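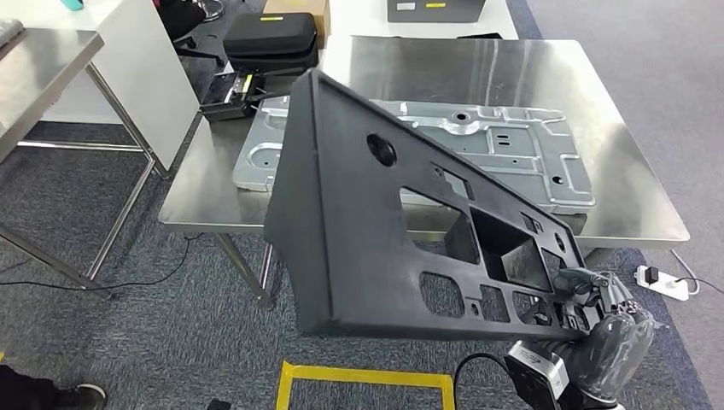
Repair should be taught before purchasing, in the view of Leonora Magbanua, and most organizations still do it the other way around. She has directed the parts and reuse program at the Plendley Center for Technical Education since it opened, and she spoke with the newsletter in January about the program's first full year.

The program accepts discarded housings, covers and trim from local businesses, sorts them by material and condition, and returns usable pieces to repair shops in the region. Over the past year it placed 400 parts. A further 177 were sent for recycling.

"People expect the difficult items to be motors and circuit boards," Magbanua said. "In our experience the difficult items are covers. A cover has one clip that breaks, and then the whole appliance is considered finished."

Black plastics present a particular problem. Many sorting lines identify plastics by reflected infrared light, and some dark pigments absorb that light, so a sound piece of material can pass through unrecognized. The program therefore relies on molded markings and on records supplied by the donor. When neither is available, the part is kept only if it can be reused in its present form.

Students enroll for nine weeks. The first two are spent entirely on cataloging, a requirement that has drawn some complaints. Magbanua does not intend to change it. "A part that cannot be found on the shelf is of no use to anyone," she said. "I would sooner have a student who writes a clear label than one who is quick with a screwdriver."

The current group has 42 students, drawn from the evening division and from two employers, Vestora and Ambrosio, which release staff for the afternoon sessions. The catalog itself is known as Sara, a name it was given by an early class and has kept.

Asked about cost, Magbanua was direct. Storage is the largest expense, and the lease on the present building will need to be renewed. She would like more shelving - and a loading door wide enough for a pallet - before the program accepts any new donors.

Repair shops wishing to request parts may write to the program office. Requests are answered in the order received, and parts are held for nine days.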